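# About Cloltarance

Cloltarance is a small testing and advisory group. We look at whether machines can do ordinary chores in homes, cafe kitchens and small workshops, and we write down what we find. We don't build robots and we don't sell them. Our clients are mostly people deciding whether to buy one, or firms that have built one and want an outside opinion before it goes to a customer.

We started in June in a rented unit behind a tile wholesaler, with two desks and a borrowed sink. Yufang Jiang had spent years in appliance testing, mainly dishwashers and rangehoods. Asanka Patwary came from packing lines, where a machine does one thing all shift and the whole room is arranged to suit it. Their first argument was over which of those two worlds a home robot belonged to, and we are still having it.

## What we test

Our main piece of work is a chore list called Wallin. It has 30 chores on it, split between the household and the shop floor. The household half includes picking up cutlery, wiping a bench, sorting a full dish rack, folding tea towels and emptying a bin. The shop-floor half includes sorting fasteners, loading a parts washer, sweeping under a bench and putting hand tools back where they live.

Wherever we can, we look at each chore in the place it normally gets done. A lab bench is flat, matt and clear. Most kitchen benches have a window throwing light across them, a bottle or two against the tiles, packets, scissors and whatever was used last. A spoon is a good first chore because everybody knows how to pick one up, and because a smooth white spoon on a shiny patterned surface is hard to judge by camera and easy to push along by accident.

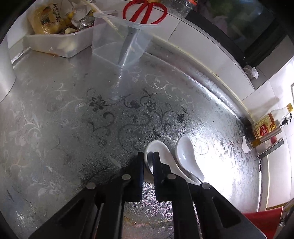 Yaqin Xiao wrote to us after reading an earlier version of this page: "I'd take your spoon results more seriously if you said how long each one took. My mum is 81 and she can clear a bench before the kettle boils. If the robot needs a quarter of an hour, she'll have done it and sat down." We agreed with her, and time is now recorded for every chore alongside whether it was finished.

Speed is still the weakest column in our tables. A machine that gets the job done but takes 15 minutes over it goes down as "done, slow", and we don't round that up to a pass. A machine that needs a person to reposition the object goes down as "assisted". Makers sometimes object to that label. We keep it anyway.

## Where things stand

People ask us for a yes or no, so we'll be as plain as we can.

- **Ready for daily use in a fixed spot:** 7 of the chores on the Wallin list. All of them are on the shop-floor side, and all of them use the same parts in the same place every time.
- **Works on a good day:** picking up single rigid items such as cups, spoons and small boxes, provided the light is reasonable and nothing is stacked.
- **Needs someone standing by:** sorting a mixed dish rack, wiping around objects, opening bags and packets.
- **Not yet:** folding anything large, cleaning grease out of corners, and putting away a week's groceries in a kitchen the machine hasn't seen before.

Cutlery sits in the second group and has been there longer than we expected. The trouble is mostly in the approach. Two fingers have to come down either side of a thin handle, close without tipping the bowl, and leave the neighbouring spoon alone. A person does this by feel and corrects halfway through. A gripper that closes a few millimetres off can end up holding the edge of the bowl, and then the next step, dropping it in a rack or a drawer, goes wrong as well.

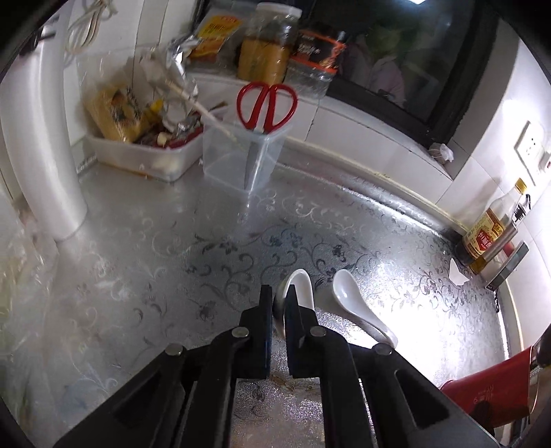
We score the pick-up and the put-away separately for that reason. Early on we gave one mark for the whole chore, and it hid too much. Two machines could finish on the same score with completely different faults, and neither maker could tell from our report what to fix.

## Who we are

**Yufang Jiang** runs the household side and looks after the scoring rules. **Asanka Patwary** runs the shop-floor side. **Yuzhen Hao** keeps the records, which now cover almost 2,000 attempts, and writes most of our reports. **Shengli Zhong** handles site visits and client work, and is usually the one who answers the phone.

## How we're paid

Clients pay a flat fee per report. The fee is the same whether the machine does well or badly, and it's due before we start. Makers see the findings before they go out and can correct errors of fact. They can't change a score.

## Getting in touch

Ring or email during office hours, 9 am to 4 pm. If you're asking about a particular machine, tell us which chore you want done and what the room is like. A rough sketch of the bench is plenty to start with.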